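Prundivo Dish Rack Set - README

Updated September 6, 2024

What's in here

Prundivo is a collection of short recordings of one everyday chore: getting dishes in and out of a wire rack on a kitchen-style table. We love this chore! It looks dull until you try to write down how it's done, and then you find yourself arguing over which way a plate should lean. The current release has about 4000 recordings, split into two folders, Mestow and Walczak, named after the tables they were made on.

The dishes

We went for colour. White plates on a pale table are a pain to tell apart when you're labelling, so the favourites in this set are the bright ones, and the orange-yellow plate turns up in the notes more than anything else. Labels go by colour first and kind second (orange plate, lavender plate, sage plate), all lower case, and we spell it grey with an e. Please keep to that if you send in fixes.

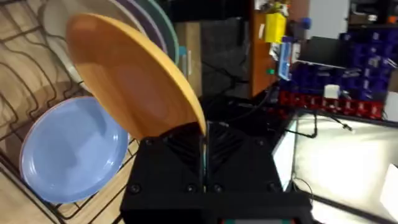

How the folders are laid out

Each folder holds a notes file, a list of dishes and the recordings themselves. Mestow is the bigger one. Walczak has 200 recordings set aside for testing, so leave those out when you're tuning anything. File names start with the table, then the chore, then a running number.

Chores are tagged load, unload or shuffle. Shuffle means a dish left one slot and ended up in another, and it's our favourite tag by a mile - the labellers' remarks on those are worth a read on their own.
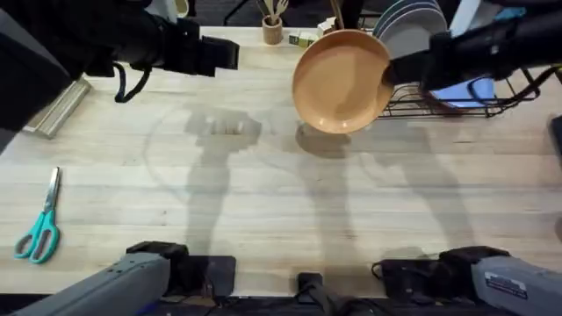 Clutter is tagged separately, in a column called extras. We wanted tables that feel lived in, so ordinary household bits stay out while the dishes get sorted. Scissors with teal handles lying on the left, a holder of wooden utensils near the far edge, small boxes beside it: all of that goes in extras, even when it has no part in the chore. The pan counts as a dish, by the way, and its colour is down as tan.

Known gaps

No glasses, no cutlery in the rack, no lids tagged as lids yet. Slot numbers are missing from the first 2000 rows in Mestow. The Cindton table is being labelled now and will get its own folder.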